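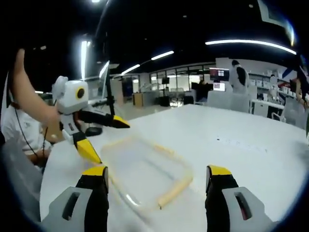 Posted by the site safety desk, Drummond building -- April 23, 2018

Monthly walk-round, second floor, Prandunico offices

Emergency exits: OK. Both doors open fully. The one on the stairs side is heavy, please push with the shoulder.

Fire extinguishers: OK. Tags are valid until January. The one near the kitchen stands on the floor, it should hang on its hook.

Emergency lights: NOT OK. 2 of 10 did not come on during the test. I wrote to Zurard for new batteries and I wait for their answer.

Corridor width: OK. I measured 80 cm at the narrowest place, beside the printer. Do not put paper boxes there, also not for one hour.

Tables and work surfaces: OK. Small things such as pouches and cases should go back in the drawer before evening, so the cleaners can wipe.

Power strips: NOT OK. Under the window, one strip is plugged into another strip. I have separated them. Same remark as in the last report.

First aid box: Partly. Plasters are there, but the eye wash is past its date. Ordered.

Kitchen: OK. Kettle cable is in good condition. The fridge door does not close well if the bottom shelf is too full.

Storage room: Not checked. The key is with Vumesora until their delivery is finished -- I will go again next week and add the result to this page.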